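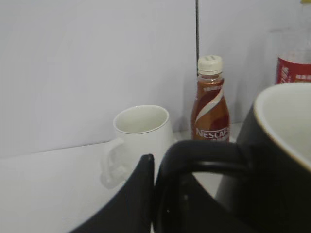

Figure 2. Wrist camera view during a demonstration of the mug task, with one gripper finger beside the handle of the black mug.

3.2 Collection of demonstrations

All demonstrations were recorded by remote control. The operator moved the arm with a hand-held controller and watched the wrist camera stream on a screen placed next to the workspace. We gathered 332 demonstrations with the Corance interface, of which 300 were kept for training. The remainder were discarded after review, mostly where the operator had let go of the handle and begun the grasp again.

The mug task proved the most demanding for new operators. At close range the target fills much of the view, as in Figure 2, and its handle hides the base of the coffee bottle behind it. A second mug stands further back and is white against a white wall, so that its outline offers little contrast. Operators were told to approach the handle slowly and to pause before closing the gripper – a habit that also made the later division of each recording into stages more reliable.

Objects were rearranged by hand between recordings, following layouts drawn up in advance. A further 43 demonstrations, made with layouts absent from the training set, were reserved for testing. The wrist stream and the gripper commands were stored together in the Wastero format and aligned by time stamp. No correction was made for lighting or blur.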